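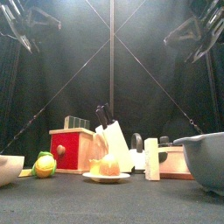
Rechercher sur le site OK
Imprimer | Envoyer par e-mail

Chez Drurkisis, Gijs Boersma est responsable de la collecte par téléopération. Deux opérateurs se relaient au poste Tulta, chacun sur des séquences courtes. « Au-delà d'une heure, les trajectoires se dégradent. On le voit sur les vitesses d'approche avant de le voir sur les échecs. »

L'équipe a commencé par le guidage manuel, bras en compensation de gravité. Boersma l'a conservé pour les gestes à un seul bras. « Dès qu'il faut coordonner les deux, la main de l'opérateur masque les caméras et les efforts mesurés sont faussés. La commande à distance donne des enregistrements plus propres, au prix d'un apprentissage plus long. »

La dînette et les ustensiles de cuisine servent aux tâches de saisie et de dépose. L'opérateur travaille surtout avec la vue du poignet. 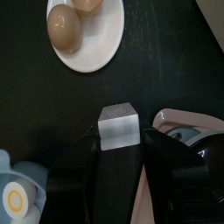
Vue au poignet : cube entre les doigts de la pince, deux œufs dans l'assiette.

Le jeu actuel compte 1 855 démonstrations, pour un objectif de 2 000 en mars. Faut-il garder les essais ratés ? « Oui, s'ils contiennent une reprise. Une pince qui se recentre après un mauvais contact, c'est une donnée utile. Les arrêts d'urgence, on les écarte. »

Pour une tâche nouvelle, il prévoit environ 100 démonstrations avant le premier entraînement. Le format d'échange avec Vernico reste à fixer, notamment l'horodatage des efforts.

© Maes – Contact – Mentions légales – Haut de page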